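Plivstead to move household card and paper to separate fortnightly collection

Plivstead Borough Council will collect card and paper separately from other dry recycling from September, after members of the environment panel approved a revised service plan by a clear margin. The change applies to all kerbside properties. Flats with shared bin stores will follow once new containers have been fitted.

Under the present arrangement, households place card, paper, cans, plastic bottles and glass in one wheeled bin. The contents are compacted in the vehicle and separated at the Zornbridge sorting plant, where the fibre fraction is baled and sold on. From September the existing bin will be used for cans, plastics and glass only. Card and paper will go into a blue reusable sack with a weighted base and a hook-and-loop flap, to be delivered to each address during the summer.

The two streams will be collected in alternate weeks. Food waste remains weekly and general waste remains fortnightly. Collection crews will start at 7 a.m., as now, and residents are asked to put sacks out by that time with the flap closed.

The report to the panel, prepared by the council's waste contracts manager, Pieter Sithole, gives contamination as the main ground for the change. Paper and card from mixed bins arrive at Zornbridge with broken glass embedded in the fibre and with moisture from drink containers. Loads above the agreed limit are downgraded or refused, and the council pays for both haulage and disposal when that happens. Over the last contract year 57 loads were refused.

A trial in the Siu ward, covering streets on both sides of the railway, used the same sack and the same alternate-week pattern. According to the report, 83 per cent of the card and paper collected in the trial met the higher of the two grades set by the mill, and no load was refused. Participation in the first month was 70 per cent of households. It rose after a second leaflet was sent out which showed the collection weeks as a calendar in place of a written list.

The report also notes a change in the make-up of the material. Newspapers and magazines now form a small part of what is put out, and most of the volume is card: delivery boxes, cereal and frozen food cartons, and the printed boxes in which toys and small electrical goods are sold. Card of this kind takes up a good deal of room for its weight. A toy carton left in its made-up shape can fill a quarter of a sack, and trial crews reported that sacks described by residents as full often held only a few boxes that had not been opened out.

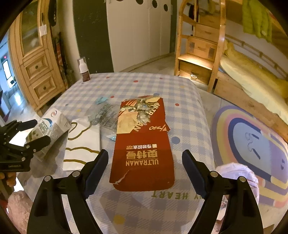
Residents will therefore be asked to flatten all boxes before putting them in the sack. End flaps should be opened and glued seams pulled apart, and pieces longer than the sack should be folded or torn across. Small amounts of parcel tape may be left in place, as may staples and paper labels. Clear plastic windows should be removed where this can be done by hand, along with moulded plastic trays, wire ties and polystyrene inserts.

The following will be accepted in the sack: corrugated card, folding cartons, egg boxes, envelopes with or without windows, office paper, newspapers, catalogues, and plain wrapping paper. The following will not be accepted: drinks cartons with a plastic or foil lining, paper cups, foil or glitter wrapping paper, kitchen roll, wallpaper, and any card heavily marked with food or grease. Drinks cartons should stay in the wheeled bin. Clean parts of a pizza box may be torn off and recycled, with the remainder placed in general waste.

Large boxes from furniture or kitchen appliances may be left beside the sack if they are flattened and tied with string. Bundles should be light enough for one person to lift. Cardboard left loose on the pavement will not be taken, as it caused repeated blockages of road gullies during the trial.

Wet card was the most frequent complaint from crews. The first version of the sack had an open top with a drawstring, and a proportion of the load was soaked on rainy mornings. The version now on order, made by Dotell, has a deeper flap and drainage eyelets in the base. Dotell has supplied test samples, and these were left outdoors at the Plivstead depot through part of the winter. Wen-hsiung Mok, the depot supervisor, told the panel that card in the upper half of the sacks remained within the moisture limit in all but the heaviest rain, and that card at the bottom was more variable. He recommended that residents keep the sack indoors or under cover between collections.

Panel members asked about storage space in terraced streets, where many houses have no front garden and bins already stand on the pavement. Mr Sithole said the empty sack folds flat and can be hung from a hook. Households that produce more card than one sack will hold can request a second without charge. Those unable to store or lift a sack may apply for assisted collection on the existing form, and anyone already registered for assistance will be transferred automatically.

Councillor I-hsuan Yau asked whether crews would leave sacks behind if they contained the wrong items. The panel was told that for the first two collections at each address crews will take the sack and leave a card stating what was found. After that, a sack containing glass, nappies or food will be tagged and left for the resident to sort. No fines are proposed.

Councillor Kai-wen Hsieh voted against the plan. She said the supporting figures came from one ward with mostly owner-occupied houses and little turnover of tenants, and that the result might not carry over to the streets near the college. She asked for figures to be reported ward by ward after the change. The panel accepted this as an amendment, and the first set is to be presented six months after the service begins.

The cost of the sacks and of adapting the collection vehicles will be met from the waste reserve. The council expects to recover the outlay through lower gate fees at Zornbridge and a better price for the fibre, but the report gives no date for this and states that the price of recovered card varies widely from one quarter to the next. The contract with the mill sets a floor price for the higher grade only.

Shih-chieh Poon, who manages the Zornbridge plant, said the paper screens on the sorting line would be kept in working order for the other councils that use the site. Plivstead material will be tipped in a separate bay and baled without passing over the line, apart from a visual check at the hopper.

Leaflets with the collection calendar will be delivered with the sacks. The calendar will also be available at libraries and from the council offices in large print. Residents who have not received a sack by the end of the delivery period should contact the waste team, and in the meantime may put card and paper out in a cardboard box of a similar size, flattened as above. Plastic bags will not be accepted for this purpose.

Household recycling centres continue to take card of any size, and their opening hours are unchanged.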